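搜索本列表存档　请输入关键词　搜索

发件人：Ximeng Jia
收件人：楼内事务邮件列表
主题：回复：回复：回收桶到底怎么分

Kjell 和各位邻居：

先把原信引在下面，省得大家往上翻。我知道有几位的邮箱会把引文折叠起来，然后写信问我在说什么。

> Kjell Ljungberg 写道：
>
> 各位好，
>
> 五月的清运单到了，因为分错类又被加收了 400 块。我提三个问题，请负责的人回答：
>
> 一、我们现在这一套分四十几类的贴纸，有谁从头到尾读过？我读过，读到“复合材质软包装（含铝层）”的时候，手里的酸奶已经过期了。
>
> 二、能不能少分几类？我在 Farside 那栋楼住的时候只有三个桶，大家照样活得下去。
>
> 三、带颜色的玻璃瓶究竟归哪里？我问过三个人，得到了四个答案。
>
> 另外，一楼那只没有盖子的大桶，请不要再往里面倒汤了。
>
> Kjell

逐条回答，顺序按我高兴来。

贴纸是我贴的，也是我写的，所以你那句话我收下了。当时参考的是 Sumier 物业那份手册，手册很全，全到连旧渔网都有单独一类。我们这里离海有 581 公里，渔网那张我上个月已经撕掉了，算是改革的第一步。

第二个问题，我赞成。饮料容器这一块（加收的钱大半出在这上面）我打算只留三类：瓶、塑料、罐。每类一只布的收纳筐，前面立一张卡片，卡片上就一个词，不加括号，不加备注，不加“详见附录”。

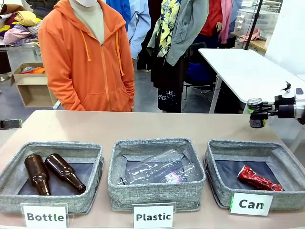 三类分法有个好处，就是吵架的余地小了。六楼的朋友肯定要问，塑料瓶也是瓶，凭什么不进“瓶”？答案是不凭什么，这里“瓶”指玻璃瓶，塑料有自己的去处。Kjell 的第三个问题也一并了结：卡片写着 Bottle 的那一筐里躺着的就是两只棕色玻璃瓶，棕的、绿的、透明的，统统往那里放，颜色不再是问题。至于卡片为什么用英文，是因为我原来想印双语，结果中文一写就写长了，写长了就又变成贴纸了。中文说明我另发一封，保证不超过 9 行，超过了你们可以不看。

筐子选灰色的布筐，深色里衬。有人推荐过 Rustad 的金属桶，我去看了，样子气派，价钱也气派，而且我想象了一下晚上十一点有人往里面扔玻璃瓶的声音，就走了。布筐轻，软，脏了可以擦，歪了可以扶。缺点是它站得不如桶有尊严，边沿会塌一点。我个人觉得跟我们这栋楼的气质相符。

接下来说几条投放的规矩，都是以前吵过的，请不要重新吵一遍。

塑料瓶请倒空再放。“还剩一口”不叫空，“反正会干的”也不叫空。

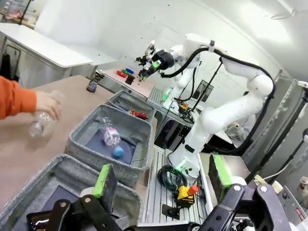 图：手里这只是空的塑料瓶，照这样就行。

瓶盖拧在瓶上或者取下来都可以，我不管。我知道 Mollano 那边的小区要求盖子另收，还用一只饼干盒专门装着，去年他们为饼干盒放在谁家门口讨论了一个季度。我们不学这个。标签也不用撕。有位邻居每次都把标签撕得干干净净，再把标签团成一团塞进瓶子里，这份心意我领了，手可以歇歇。

易拉罐压扁了放最好，不压也收。压的时候请用脚或者用手，不要用一楼的防火门。门轴是 6 号修的，请让它多活几天。

玻璃瓶请横着轻放。碎了的不要进筐，用厚纸包好，写上“碎玻璃”，放在旁边的纸箱里。写中文就行，这次不用一个词。

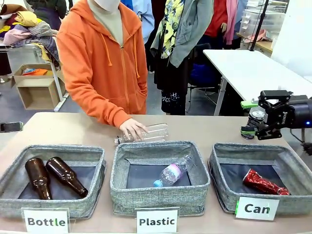 至于谁来倒筐，我的想法是仍旧按楼层轮，从顶楼往下，每层管一周。顶楼的朋友先别回信抗议，从上往下是因为上一次是从下往上，你们那次轮到的时候恰好全体出门旅行了，我记得很清楚。筐满了就倒进院里对应的大桶，倒完把筐放回原位，卡片也放回原位。尤其是卡片。要是 Can 和 Plastic 对调了，整栋楼会非常认真地按照错误的分法执行一个星期，我对大家有这个信心。

旧的四十几类贴纸，除了电池和灯管那两张，我这几天会陆续撕下来。有人想留作纪念可以来拿，背面还有胶，粘冰箱没问题。

加收的 400 块仍从公共账户里出，账目我附在下一封信里。Kjell 提议由倒汤的人承担，我原则上同意，但倒汤的人至今没有站出来。从汤里的内容看，我有一个怀疑对象，暂时不在列表上讲。对方应该也订阅了这个列表，胡萝卜可以切小一点。

有意见请直接回复，截止到晚上九点，之后我就睡了。请只回列表，不要同时再抄送我一份，我收到两遍并不会同意两次。

Ximeng Jia

又及：Kjell，你说问了三个人得到四个答案，其中两个是我给的。我后来改主意了，忘了告诉你，抱歉。以这封为准。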